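Dobre Countertop Care: your questions, my answers

I've been sealing and fixing stone counters out of my shop in Trerkau for years, and these are the things people ask me on the phone almost every day!

Do I really have to seal my marble?
Yes, please do. I use Badard sealer on pretty much everything. Wipe it on, wait, buff it off, go have lunch.

How often?
Put a few drops of water on the counter and leave them for ten minutes or so. If they leave a dark spot, it's time. In my own kitchen that comes to once a year, usually in August (I do it when the kids are at camp).

What about lemon juice and wine?
Wipe them up fast. Acid eats into the polish and leaves a dull mark, and sealer won't stop that. I have a lovely one from a margarita.

Can you polish those marks out?
Small ones, sure. A visit is $200 and covers one room. A big kitchen with an island can run over $413, so send me measurements first.
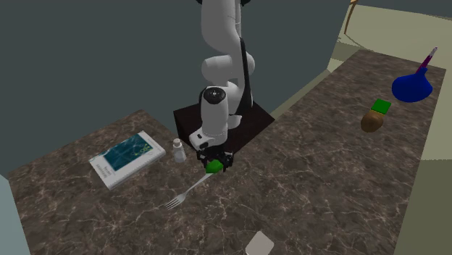

Is dark stone easier to live with than white?
For coffee, yes. For crumbs, dust and fingerprints, oh boy, no. I'd pick something with a lot of pattern if you hate wiping.

Can I use vinegar spray?
No! Dish soap and warm water, then a dry cloth.

Do you travel?
I go as far as Skistari, but I save those jobs up and do them together, so you may wait a couple of weeks.

Prices last checked 15 June 2024.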